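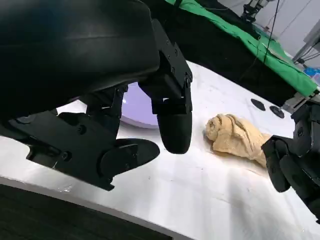
Senad Kelmendi holds that a towel has two states, folded and not, and that any notes on the matter should fit on a napkin. These run longer.

# Kolirby: table things, small set

Kolirby is a list of household objects and the ways they end up on a white tabletop. It has 2417 entries, and 518 of them involve cloth, a proportion I did not plan and would not defend at a party.

## Labels

- `towel`: beige. Use `crumpled` for a mound, `rolled` for anything longer than it is wide.
- `plate`: lavender, round. Write `lavender`, please. We had 45 entries saying `purple-ish`.
- `mug`: teal, handle side noted.
- `pumpkin`: orange and cream ribs. Filed under `decor` after a long March.

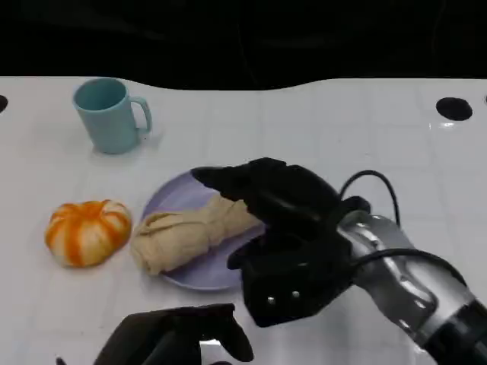
Couldn't the cloth on a plate just be filed as `food`, a reader wrote in, given how much it looks like a loaf? It could not. It is `towel`, `on_plate`, and we have all had to make our peace with it.

## Known problems

- 485 entries have no fold note. Guessing is discouraged and widespread.
- `bunched` and `crumpled` mean the same thing. Both stay until somebody wins.
- The old Jusotard tags still load, with a warning.

Last edited 11/01/2019. Send corrections to the Dila list, one object per message.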